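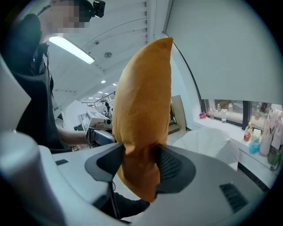
A couch never looks finished until the pillows are back on it, according to one tenant at the Movaditz building, and the people at Plultamano could not agree more. The home goods maker is adding a velvety throw pillow in orange-mustard to its Ristent line this April, and it will be in stores and on the company's website the same week.

Ristent began with plain cushions in gray and oatmeal. They sold well, and customers kept writing in with the same request: something warmer. The new color sits between a ripe orange and a jar of good mustard, and the design team tried 35 dye samples before settling on it. It looks great against gray upholstery, and it's a real treat on a dark blue armchair — the team has one in the break room and there is some competition for the seat.

The fabric is soft with a little fuzz to it, the kind you want to run your hand over one way and then the other. It does crease when you grab it. Give the pillow a shake, smooth it with a flat palm, and put it back where it belongs. The cover zips off for washing in cold water and should be hung up to dry, away from a heater. Please don't iron it!

Plultamano is also printing a short folded guide called "Back on the Couch," which will come with every Ristent pillow. It covers the small daily job of putting a living room in order: where to start, how to fluff a filling that has gone flat on one side, how to store spare pillows over the summer without crushing them. The guide suggests 2 pillows for a loveseat and up to 6 for a large sectional, though the writers admit they argued over that last number for most of an afternoon.

The first run is 1,000 pillows. Subramaniam Home, the store on the ground floor of the Movaditz building, will have them on the shelf first and is setting up a couch by the front window where shoppers can try them out, lean back, and move them from one end to the other as often as they like. Copies of the guide will be free at the counter, with or without a purchase.

A second Ristent color is planned for the fall. The team is leaning toward a deep green, and customers who have an opinion can leave it on a card at the store.

Availability: from April, at Subramaniam Home and through the Plultamano website. Spare covers are sold separately. Fabric swatches can be sent by mail on request.

Press contact: Plultamano Press Office, Movaditz Building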